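Returning leaking detergent bought by the case: who pays for shipping?
Household and Shopping Help > Orders and Returns
Posted 2025-06-29 by Willen

I ordered liquid laundry detergent by the case from an online store called Fusness. One bottle had leaked in the box and the label was half off. The rest were sticky but still full. I wrote to them the same day and they said I could send back the entire case for a refund, but I would have to pay for the shipping. The quote I got from the carrier was more than half of what I paid for the order.

I don't want to send back the good bottles. I only want my money back for the one that leaked. Their return page says "liquids must be sealed and returned in original packaging," and the original packaging is a soggy box that I already put out with the recycling. I still have the order email (number ends in 384) and I took photos of the leak before I cleaned up.

Is it normal to be asked to pay for this? And if I do end up shipping them, how do I pack liquid so it doesn't leak a second time?
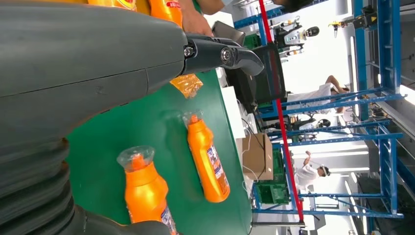 Igor Procházka
11 replies in this category

It's common for a first reply to say that, but you don't have to accept it. The person who answered probably used the standard text for people who changed their mind. A damaged item is handled under a different part of the policy with most stores. Write back and use the word "damaged," not "return."

What I would put in the message:
The order number and the delivery date.
One photo of the leak and one of the shipping label, if you have it.
The amount you want back, which is the price of the case divided by the number of bottles in it.
A date you expect an answer by. I usually give 5 business days.

Keep it short and don't send six photos. If they say no, or they don't answer, call your card company and ask about a dispute for goods that arrived damaged. Have the emails ready. You don't need the box for that, although it helps if the store claims the carrier was at fault. Next time keep the box until it is settled.

As for packing, tighten the cap, put plastic over the cap and neck, and tape the plastic down below the threads. After that the bottle goes in its own zip bag. Stand the bottles up in the carton and fill the gaps with paper so they can't tip. Check with the carrier before you go, as some counters want to know what the liquid is. 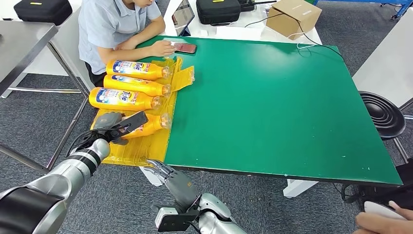
Detergent bottles on their sides, caps all facing the same way.

Thepsuriya

Same thing happened to me last July with a different store, Zusodine. I got a refund for 2 bottles and they let me keep everything. It took three emails. The first two answers were copy and paste.

Also if the sticky ones bother you just rinse them in the tub with warm water. Don't use hot or it foams everywhere. I use the leaky one first.

Willen
Original poster

Thanks both. I wrote again and said "damaged" and gave them the 5 days. The new person asked for the photo of the shipping label, which I don't have because of the recycling. I sent the order email in its place. Will post here when they answer.

Igor Procházka

The order email should be enough. If they insist on the label, ask them for the tracking number, because they can look that up on their side.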